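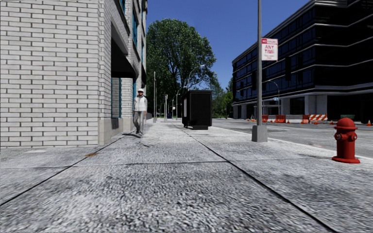 Issue 1715

Tosh Registration Desk: entry form rejects vehicles with two owners
Status: Resolved
Component: Show Entry / Class Assignment
Opened by: Elif Naz Dursun
Assigned to: Priit Dambrauskienė
Event affected: Drostmont Street Car & Bike Show

Problem as reported

Entrants who list a second owner on a car or motorcycle cannot finish online entry. The form accepts the vehicle details, the class and the payment, then returns to the vehicle page with the message "Owner record incomplete." No entry number is issued. The card is charged anyway. Single-owner entries go through.

Steps to reproduce

Open the entry form for Drostmont.
Choose Car or Motorcycle. Either one fails.
Enter year, make, model and class.
Tick "Add second owner" and fill in name and phone.
Pay the entry fee.
Form returns to the vehicle page with the error.

Expected: confirmation page with entry number and staging time.

Environment

Tosh 8, hosted. Payments through Plultex. Windshield cards printed from Jovavach at the check-in tent. Tested in two desktop browsers and one phone, same result on all three.

Log

Wed 26 February

09:12 Dursun: Opened ticket. Seven entrants have written in so far. All have a charge from Plultex and no confirmation email. I have told them not to submit again.

09:40 Dambrauskienė: Reproduced on the test event with a two-owner motorcycle entry. Error text matches. Single-owner entry on the same test event is fine. Please send one failing payment reference.

09:47 Dursun: Reference ends in 2796. Car entry, Custom class, pre-1970.

10:05 Dambrauskienė: Found the payment. Plultex shows it captured. Tosh has a draft entry for it with no entry number. The draft holds the first owner, the vehicle and the class. The second owner's name and phone are there, but the mailing address is blank.

10:20 Dambrauskienė: The address field is marked required for every owner record. The form only shows it for the first owner. The check runs after payment, which explains the charge without an entry.

10:31 Dursun: Was it always required? We took two-owner entries for the swap meet in July with no trouble.

10:44 Dambrauskienė: No. The swap meet template has the address set to optional. Drostmont was built from the blank template, where it is required. I compared the two and that is the only difference in the owner section.

11:02 Dursun: Can I change it to optional myself, or will that drop the drafts?

11:08 Dambrauskienė: Leave it for now. Saving the template while drafts are open resets their class. You would end up with choppers in Stock Touring. I will export the drafts first.

11:35 Dambrauskienė: Drafts exported. Address set to optional for second owners only. Template saved. Class was reset on every open draft, as expected. Restored from the export.

11:52 Dambrauskienė: Released the drafts by hand using the existing Plultex references, so no second charge. Entry numbers issued. Confirmation emails queued.

12:10 Dursun: Confirmations received by six of the seven. The missing one is the 2796 entry.

12:26 Dambrauskienė: Email address on that entry has a comma in place of the dot before "com." Corrected and sent again.

12:33 Dursun: He has it. New two-owner test entry also went through, car and motorcycle both.

13:15 Dursun: Jovavach prints the second owner's name on top of the class code on the windshield card. Judges read the class code from that line. Related?

13:29 Dambrauskienė: Separate fault, same cause upstream. The card layout expects an address line between the two names. With no address, the second name moves down onto the class line. Workaround: in Jovavach, open Card Layout, select Owner Block, set Empty Lines to Keep. Reprint any cards already made.

13:50 Dursun: Set to Keep. Printed a two-owner card and a single-owner card. Class code is clear on both.

Cause

Required address field not shown for second owner. Validation ran after payment capture.

Fix

Second-owner address made optional in the Drostmont template. Stuck drafts released manually. Card layout set to keep empty lines.

Still open

Move owner validation ahead of the payment step. Raised with the Tosh form team as a change request.
Correct the blank template so new shows do not pick up the same setting. Assigned to Dambrauskienė.
Add a format check to the entrant email field. No date set.

Ticket closed by Elif Naz Dursun. Reply to this ticket to reopen it.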